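Re: [skullcombe-robotics] packing task for the student round, rules and practice notes

September 2023

Hi all,

I'm replying to the whole list because the same questions came in from several teams. The earlier message is quoted first and my answers follow.

> We have read the task sheet twice and still can't tell how the packing round is scored. Do the items have to stand up in the box or only be inside it? Our team has been practicing with wooden blocks and Tridon is telling us that was a waste of time. Also, can one student run both grippers, or does each gripper need its own student? Last thing, is the box fixed to the table?

Blocks are not a waste of time. They are fine for learning to open and close the jaws evenly and for getting used to where the tips are. They don't teach you much about bags, though, and bags are most of what you will get in the packing round. A block stays the same width when you squeeze it. A bag of puffed snacks gives, slides, and then turns in the jaws. Please move to real packets as soon as your team can pick up blocks without looking down at your hands.

We have been practicing on a round table with a printed cloth over it, two hand-held grippers, and a mix of packets and wrappers. The small sealed packets are where I would start. Take them by the sides with both jaws and lift straight up.
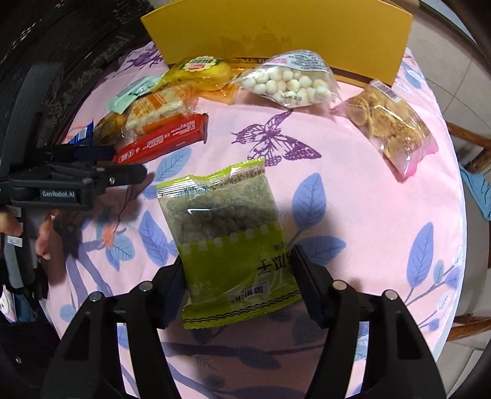 Plidach wrote back after I sent a draft of this to the team leads: our students keep grabbing packets by the crimped end because it looks like a handle, and then the packet swings and hits whatever is already in the box. Should we be training them out of that, or is there a penalty we missed?

There is no penalty for it, but yes, train them out of it. An end grip is allowed if that is the only part you can reach. The swing is what costs you, since an item knocked out of the box comes off your score. If the packet starts to turn, put it down and take a new grip. You have time for that.

On scoring. One point for each item fully inside the box when time is called. One more point if it is standing upright. An item lying across the top of the others gets the first point only. An item hanging over the rim gets nothing until it drops in. I know the April version of the sheet said something different about the rim – ignore that version and delete it if you still have it.

On who runs what. One student may use both grippers, or two students may take one each. You have to tell the judge before the clock starts and you can't switch during a run. In practice the pairs have had trouble reaching across each other, so agree on sides of the table ahead of time.

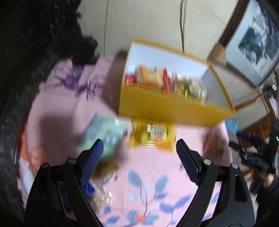
The box is not fixed, and we are keeping it that way. It may shift if you lean on a wall with the gripper, and you may push it back with the gripper but not with your hand. Fill from the far side forward if you can. Packets standing in a row, the way they are in the yellow box, hold each other up, and you can still see where the next one goes. Come in with the jaws wide apart and close them once you are over the item. A packet lying right up against the front wall is harder than it looks, so pull it back toward you a little before you try to lift it.

Each team gets two runs and the better one counts. The top score in practice so far is 73, from the Söderlund team, and that was on their second run. Please don't read too much into it as the mix of items will be different on the day.

Cloth stays on the table for the real round. I was asked to remove it and I am going to leave it, since it is the same for everyone.

If you need a spare set of finger pads, write to me off list and say which size. I still need final team lists from Skullcombe and Plidach.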